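Stirkdale Tenants Ask for Cleaner Shared Rooms, and Luvbridge Starts With the Floor

03/01/2026

Luvbridge, the company that manages the shared rooms at the Stirkdale building, has changed the way these rooms are cleaned between bookings. The new rules began this week and they apply to all 13 rooms on the two lower floors.

The change comes after a survey of the tenants, made last July. In total 82 people answered. More than 45 of them wrote that the floor was their main complaint, before the heating and before the noise from the street. Many mentioned paper scraps and crumbs left by the group which used the room before them.

Until now the rooms were cleaned one time per day, in the evening. A room could be booked six times between morning and evening, and the last group often found the dirt of all the others. Under the new rules, each group must sweep before it leaves. Luvbridge has put a brush and a dustpan in every room for this purpose, together with a wastebasket. The evening cleaning stays as before.
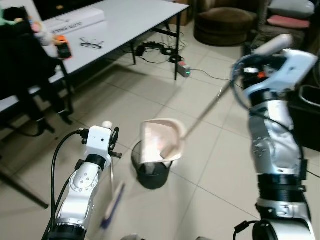
The company says that it wanted to keep the instructions short. A single page is now fixed on the inside of each door, and it can be read in less than a minute. It asks people to move the chairs first, to sweep from the walls to the middle, and to bring the wastebasket close to the pile before they lift anything. The dustpan has a long white handle, so it can be tipped over the black basket on the floor and there is little need to bend down. The light beige tiles are large, and the lines between them are thin, but the page still asks to brush along the lines, where fine dust likes to stay. Food and drinks should go in the bins in the corridor.

Tables are a separate matter. The page asks to wipe the tabletop only after personal things are taken away. Glasses, chargers and small tools are the objects most often forgotten in Stirkdale, and last year they filled two drawers at the front desk. Objects found in the rooms are now kept for 45 days in place of 30, and the owner must describe them before getting them back.

Some tenants are not fully happy. A software firm on the second floor, Plirnham, wrote to Luvbridge that the time for sweeping should not be taken from the paid booking. Luvbridge answered with a small compromise – each booking now has six extra minutes at the end, free of charge, and the next group cannot enter before they are over.

Hứa, the café on the ground floor, also joined the plan, although it has no shared room of its own. It will lend a second brush to groups that need one, for example after a children's workshop.

Luvbridge will ask the tenants for their opinion again in July. Until then, comments can be left at the front desk or in the box near the elevator. Broken or missing brushes should be reported on the same day, and a new one is brought to the room by the next morning.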